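Cuaderno de taller, cerámica. Noviembre, sábado por la tarde

Sigo con el azul de cobalto para las piezas de Podholm. Quinta prueba de la receta Cho y quinta vez que el borde sale con más carácter del que yo le pedí. En la carta pone «teal». En mi horno pone lo que le da la gana.

Lote de hoy: 4 baldosas de prueba, misma arcilla, mismo bizcocho. Pesé 2.000 g de base y añadí el pigmento en seco, cosa que Soo-ah Song desaconseja desde que la conozco. Tamicé dos veces. A la segunda apareció un grumo del tamaño de una lenteja, que conservo en un frasco con etiqueta por si alguien vuelve a decirme que el tamizado es opcional.

Cono 5, subida lenta. El pirómetro marcaba 2.166 °F en el pico (sí, sigue en Fahrenheit; el manual de Brivusside dedica una página entera a cambiarlo y la página no sirve).

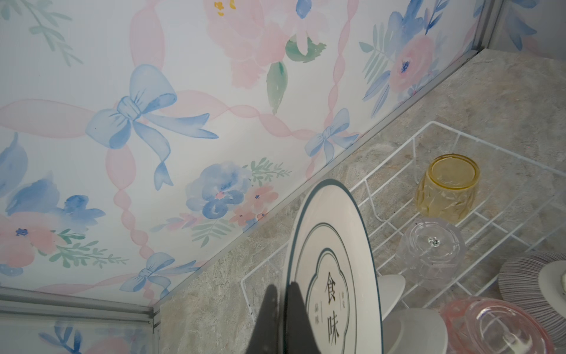

El problema de fondo es el grosor de la banda. Con el torno a mano y pincel cargado, la línea empieza gorda y acaba anémica, y luego hay que fingir que era intención. En el plato blanco de la foto la banda azul verdosa del borde también es más gruesa arriba a la izquierda que por la derecha, y queda bien, lo cual me irrita bastante. El anillo fino de más adentro es lo que yo quiero para Podholm: gris azulado, discreto, sin competir con el medallón.

Byung-chul Chae propone diluir con glicerina y descargar el pincel en una baldosa antes de tocar la pieza. Probado en la baldosa 3: mejor línea, color más pobre. En la 4, doble pasada: buen color y dos líneas, por desgracia no una encima de la otra.

Pendiente:
Pedir pinceles largos a Birnville, que tarda.
Repetir la 3 con más pigmento.
Limpiar el tamiz. Hoy no.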